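Lists > Rillgate Floors > Archive > Message 2049

Subject: Re: Gap along the wall, Flernanville hall
From: Bernardo Lobo
Date: 19 October 2020

Dear all,

Thank you for the many answers. I reply to this part first:

> Did you let the planks rest in the room before laying? And what
> gap did you leave at the walls? Our floor in Kaewsai moved a lot
> in the first winter, and we had to take out two full rows.

The planks rested in the hall for two weeks, still in their packs, with the heating on low. I measured the air with a small meter and the humidity was 50 percent on most mornings. In February it was much lower, and then I saw the first small openings between the boards.

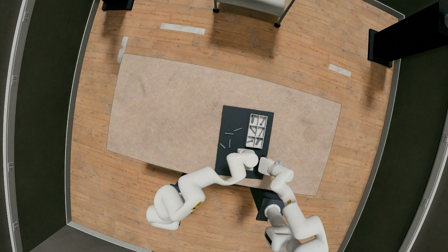

My second question is about the direction of the boards. The old floor went across the hall and my brother-in-law wants to keep it so, but I prefer to follow the long side. For the color I am almost decided. I would like a honey brown with long planks, as in the picture, and I think it goes well with dark grey walls and a pale strip at the edge. The oil from Silero comes in a similar tone, but I have only tried it on one short piece.

The hall needs 81 square meters. Should I order more for the cuts, and how much more? The seller told me one thing and the carpenter told me another.

Also, please write if you have used cork in the gap at the door. I am afraid that it will come up when people walk on it.

With kind regards,
Bernardo

Contact the list owner | Copyright Rillgate Floors | Back to top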